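Flustus
Last updated: 4th December
Print this thread | E-mail this thread

A thread about garden hand tools, tidying them, and whether any of the stuff sold for the purpose is worth having. I have my doubts, as usual.

Starting point was the winter tips leaflet from Bennani, the one by the tills. Page one says "give every tool a home". Page two sells you the homes.

So. Little forks, little rakes, a brush, one tray, one wire basket, one pot with a succulent in it. Butterflies all over the walls, which I've stopped seeing by now.

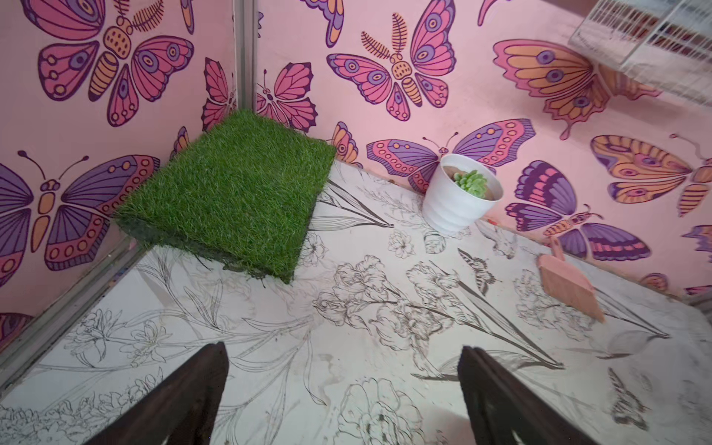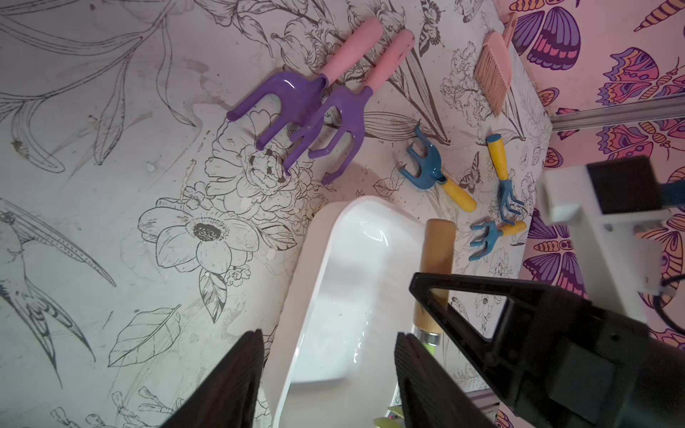
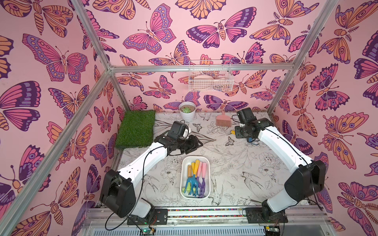

My problem with "a home for every tool" is that it's written for people with one trowel. Anyone who gardens with children has small ones in every colour going, and they breed.

You buy a set. Somebody's gran buys a set. The set from the seaside shop gets promoted to garden duty. By December you have handles in four colours and no idea which fork belongs with which rake.

The leaflet's answer is a moulded rack with a slot for each tool. I've owned one. The slots fit the tools that came with it, and even then the fork had to go in backwards.

Lose one tool and you have a slot staring at you all winter. Gain one and it lives on the floor underneath. I gave mine 3 months before it went to the charity shop.

A tray, though. I came to the tray as a doubter and I'm still a bit of one, but I'll say this for it: it doesn't care what you put in it.

Fork, rake, something with a wooden handle, all in. A four-year-old can do it. A four-year-old will also tip it out again, and I've yet to see the storage product that deals with that.

Now the claim I really don't buy, from the Retine website: "handles up for tidy minds". They want the tools stood on end in a caddy, prongs down, like cutlery in a café.

Try it with anything shorter than your hand. Child-size rakes fall straight over and take the others with them. Lay them flat, heads one end and handles the other, and leave the minds alone.

Somebody will tell me prongs should point away from whoever's reaching in. Yes, fine, that one I agree with. Handles towards the child. It's the only rule in the leaflet I'd keep.

Colour matching. "Encourage little ones to sort by colour!" Have you met any? Mine sorted by which one was best, and the best one changed while we were doing it.

I tried it properly for a week so I could complain with a clear conscience. Purple with purple, blue with blue. It took longer and the tools were no easier to find afterwards.

What did make a difference was sorting by use. Things that scratch the soil together, things that sweep together. Two heaps. You can do it half asleep.

Which brings me to small brushes and small dustpans. I'm told they should be stored as a pair. Why? The brush goes out to the step ten times for every once the pan does.

Pairing them only means you hunt for both. I keep the brush at the front and the pan wherever it lands, and I haven't had a letter about it.

Wire baskets on the wall: all right for light bits like little dishes. Not for forks. The prongs go through the grid, somebody pulls, and then you're on a chair with pliers.

Also, ask who the basket is for. If it's at adult height then the adult is doing the tidying. The catalogue photo never shows that part.

Someone at the Rorville plant sale tried to sell me a square of fake grass "to soften a potting area". I asked what it needed softening from. No clear answer. It was £20.

I'll admit a bit of turf under a leaky pot catches drips. So does a saucer. A saucer was already in the cupboard.

The succulent I have no complaint about. Ignores you, asks for a splash now and then, doesn't come with a leaflet. Just keep it away from whichever end the rakes are being flung down.

On washing. The leaflet says to wash, dry and oil every tool before storing. Oil! It's plastic. What exactly is the oil going to do for a plastic rake?

Bucket, old brush, leave them on a towel overnight. Metal bits want a proper dry or they'll spot. That's the whole of the winter care section and I've not charged you for it.

A few replies asking what the full Bennani "tool wall" comes to. With the panels, hooks and the matching labels, more than £600. For rakes the length of a banana.

And the labels are words. Words, for people who can't read yet. A drawing of a fork would have done, and I could draw it, and I can't draw.

To the person who says hers has been up 20 months and works beautifully: I believe you, and I'd like to know how old your children are. I suspect one of them is at university.

Muting this for a bit, there's a bucket of forks waiting. If anyone has a way of getting dried compost out of the join between head and handle that isn't a toothpick, I'll read it, but I want to hear that you've tried it yourself.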